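30th March

Back from the Telmont site late, writing this before the numbers go stale in my head.

Total so far on the tidy-up task: 1,997 attempts logged since August. Of those, 787 finished with no human hand on anything. I wrote both figures on the first page of the new notebook so that I stop rounding them up when I talk to people. The Brandden summary going out next month says "approaching half." It is 39 percent. I will ask for the sentence to be changed and I expect to be told that it is only a summary.

Question I keep coming back to, and the reason for this entry: can the machine do the chore yet? I have been answering it differently depending on who asks. My sister-in-law wants to know when one will clear her kitchen counter. The shop people at Hermans want to know when one will sort the returns bench at the end of a shift. Those are closer to being the same question than either party would think. A counter and a bench are both flat surfaces with too much on them, where most of the things belong somewhere and a few belong nowhere. The difference is that Hermans will tolerate a slow machine if it runs after closing, and my sister-in-law will not tolerate a slow machine in her kitchen at all.

Definition problem first. When I say "finished" I mean every item ended up in its assigned place, nothing dropped, nothing crushed, no intervention. I don't count time. If I put a time limit on it, say whatever an irritated adult would need plus a generous margin, the 787 shrinks a great deal. I have not run that number. I should run that number. I have been avoiding it for the same reason I avoid the bathroom scale.

Notes on failure types, from rereading the log on the train:

Grasp failures are fewer than I assumed. Rigid things of reasonable size, pens, boxes, small bottles, get picked up nearly every time now. Two years ago this was the whole of my working life and I would not have believed the sentence I just wrote.

Placement failures are the larger share. The object is held, the arm goes to the right area, and then the release is poor. Things roll. Things stand for a moment and tip. A person setting down a pen does a small sliding motion with the fingertips at the end that I had never noticed before I took this job, and now I notice it every time I sit at a desk. Two rigid fingers have no equivalent of it. You can approximate it by lowering further and opening slower, and we do, and it costs seconds each time.

Sequence failures are the ones that annoy me. The individual moves are all fine and the order is bad. It puts the large thing into the tray first and then has no room for the small ones. It moves an item out of the way and then treats the place it moved it to as if it were the final one. I would call this carelessness in a person. I try not to use that word in the log.

Then there is the remaining class which I label "other" and which is mostly cloth, paper, and bags. Bags are hopeless. A plastic bag has no shape until you touch it and then it has a different one. I excluded them from the count in August and wrote down that I had, which at least is tidy. It does mean the 39 percent is for a table with no bags on it, and I have never seen a kitchen like that.

On two arms versus one. The Grekix people argue, in that long document of theirs that I finally read, that household work needs two arms from the beginning and that single-arm results don't carry over. I was prepared to disagree and mostly don't. Opening a jar, folding a towel, holding a container still while something goes into it: all of these are two-handed for people and there is no trick around it. Where I part with them is on picking up. For plain clearing of a table a second arm adds reach and very little else, and it adds a new thing to bump into. We lose runs to the arms waiting for each other. One stops to let the other by, the other has stopped for the same reason, and both sit there with great courtesy until the timer runs out. 37 runs have ended that way. I have them in a separate column.

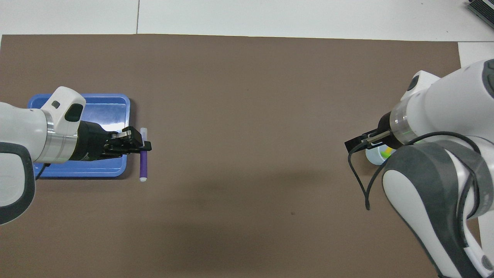

Left arm with the purple marker upright in the gripper, just off the blue tray. Right arm over the other side of the mat.

I've kept the marker as my standard item because it is boring. It has a cap at one end, it rolls, it is light, and everyone owns one. A child of four can put a marker in a tray without looking at the tray. For the machine it has to be gripped at a sensible height, turned, carried over the rim, and let go in such a way that it stays put. Held vertically it is easy to carry and awkward to put down. Held flat it is the other way around. I have a preference for flat and the policy, on the whole, has a preference for vertical, and I have not been able to talk it out of that with more examples.

The cables are also on my list. On both arms there is slack hanging near the wrist and it will eventually catch on something. I wrote this down in August as well. Clips ordered, clips apparently somewhere in the building.

So, an answer for the sister-in-law: not yet, and I would not buy one at any price currently discussed. If she cleared the counter halfway and left only the hard-sided objects, and went out for the afternoon, she might come back to find it done. She will point out, correctly, that by then she has done the chore.

An answer for Hermans: possibly, for a narrow version. Fixed bench, fixed bins, known stock, overnight, someone looking at the exceptions in the morning. The exceptions are the expensive part and I need to say so plainly in the proposal. At the present rate more items would be waiting for the morning person than would be sorted. On rigid stock alone it would be better, but I don't have a split figure that I would sign.

I notice that I keep writing "on rigid stock alone" and "with no bags" and "without a time limit." Three conditions. Each is reasonable by itself. I should list them on the first page next to the 787.

For the next visit:
Run the timed version of the count, all 1,997, no excuses.
Find the clips.
Try a deeper release for the marker, a few millimeters, and log it as its own condition.
Ask Telmont whether the bench lights can be left the same from one day to the next. I suspect some of the spring drop is lighting and have no evidence for it.
Reply to Grekix about the waiting problem. They must have it too and their document never mentions it.

Got home and the dishwasher had finished. It took me four minutes to empty, including a colander that fits in no cupboard in this apartment. I timed it. I have started timing everything. The colander is on top of the fridge.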